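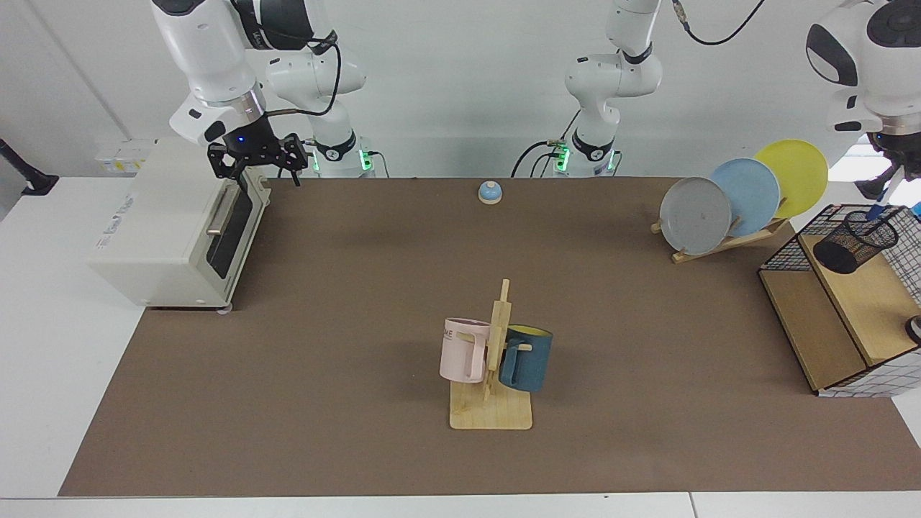

November, late afternoon. Dye bath notes again, because I want to get the walnut business down while my fingers are still brown enough to remind me. The Harkunwood hulls went into the pot after lunch, 158 grams of them, and I let them simmer longer than I'd meant to (I got talking, as usual). What came out is a lovely deep color on the wool, but the cotton is being stubborn and has gone a sort of weak tea. I was hoping to get it near the brown of the mat on the white table, and we are a fair way off that still. Chia-hao Yuen thinks my alum is too old, and I suspect Chia-hao is right, though I did enjoy arguing the point over a biscuit!

So tomorrow I'll start six fresh cotton skeins in the new alum and leave them to soak overnight, properly this time, with the lid on.

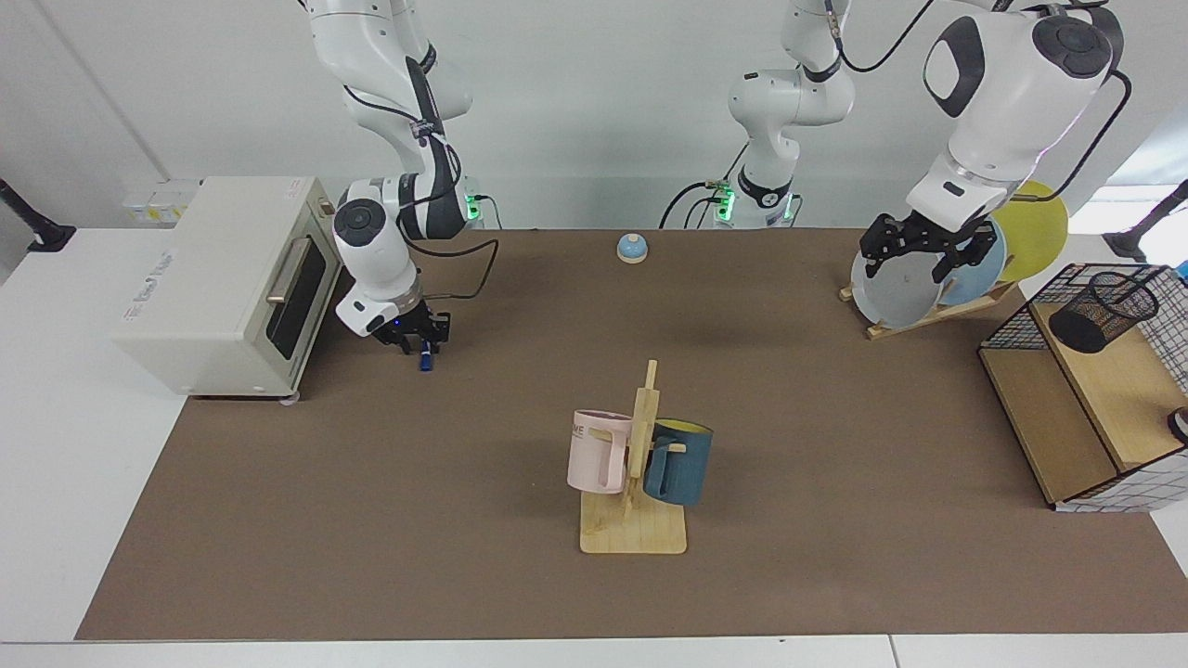
I'd also like to try a spoonful of iron in one of them, only the one, to see how far it saddens the color before it turns gray on me. The Igwe recipe card says to add it at the very end with the wool lifted out, and I've never had the patience, but I will. The leftover bath is in the jar marked 323, back shelf, next to the onion skins. Please don't pour it out, anybody, it still has plenty of life in it. Need to order more hulls and a new strainer.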